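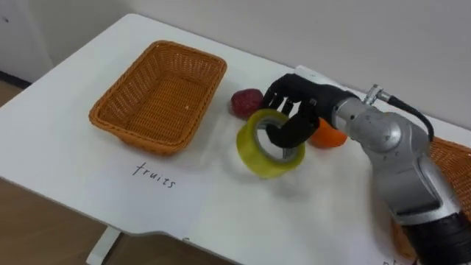 Tape has never been a fruit, came the opinion from the doorway, and it was not going to start being one in this apartment.

I said I knew that. I said I was merely thinking about where the tape went, in the larger sense, and that the basket happened to be nearby while I thought.

The larger sense, the doorway repeated, and went off to look for the kettle.

We had been in Utby for 17 days. In Skulau we had lived for years with no system whatsoever, and when we packed, the lack of one came with us in the truck. The box marked BATHROOM held a lamp and all the forks. The box marked FRAGILE held towels. It was agreed, over forks that smelled of soap, that in the new place everything would have a spot and that the spot would say what it was for.

I bought the basket in a store called Lyons, down by the bus station, which sells candles, doormats and a kind of optimism. It is wicker. The receipt called it a "Harvest Solution," and I carried it home on my lap like a sick cat.

The table was a Stavden, white, delivered with 10 bolts and holes for several fewer. I kept the leftover bolts in my coat pocket for a week and then found them a spot, and I can't now say where the spot is.

"You should label it," said the voice, back from the kettle.

"The basket?"

"The place where the basket goes. Otherwise it'll drift."

I didn't think a basket would drift. I had seen things drift in Skulau, though (there was a colander that spent one whole October in the car), so I went and got the marker. I meant to write on a piece of tape, and stick the tape to the table, and be able to peel it off later like a civilized person. But I couldn't find the end of the tape. I went around that roll with my thumbnail until the tea was cold. The end had sunk into the rest of it, the way ends do, and the marker was already uncapped, and I am a person who hates to see a marker dry out.

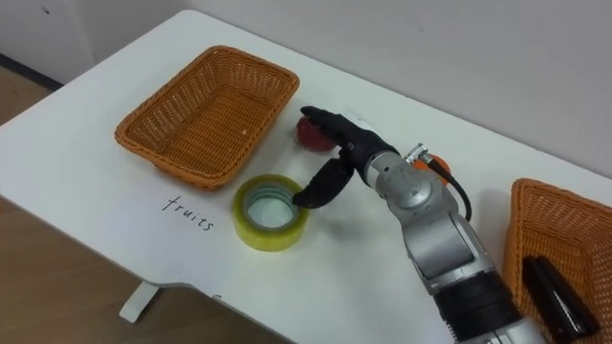
Permanent, as a word on a marker, is something I had always taken for bragging. I tried dish soap. I tried vinegar, then toothpaste, then the stuff for the oven, which made the room smell like a swimming pool and left the marker looking rested. So the table says "fruits" now, in thin black letters down by the near edge, a little on the slant, in the handwriting I use for birthday cards. The basket sits behind it with nothing in it. The tape lies flat in front, right beside the word, and anyone coming in cold would assume it was the first of the crop.

"Fruits," the voice read aloud. "With an s."

"There'll be more than one."

"It's just that people say fruit."

"People in Skulau say fruit."

We drank the cold tea. There was an orange in the house at that time, and a small red thing that had come in the same bag, and neither of us had put either of them in the basket. I think we were both waiting to be asked. It is hard to walk up to a table that has already told you what to do.

I called Stavden to see what a new top would cost. I was on hold for a while with a pan flute, and then a pleasant recording told me I was speaking to desk 774, and a less pleasant person told me that tops were not sold without legs. I said I had legs. She said everyone had legs. A table with legs would be 100 more than I had paid for the first one, on account of the first one having been on sale, and did I want to hear about the bolts?

I told the doorway it couldn't be done.

"Then it'll have to be true," said the doorway.

So we went out and bought pears. We bought grapes, and a melon too big for any Harvest Solution, and on the way home there was a long discussion about tomatoes that I would say I won. At the door I put the bags down to look for the key, and felt in my coat, and there at the bottom of the lining, through a hole I had been meaning to see to since Skulau, were the bolts.

"Where do those go?" asked the voice, holding the melon.

I said I'd need the marker.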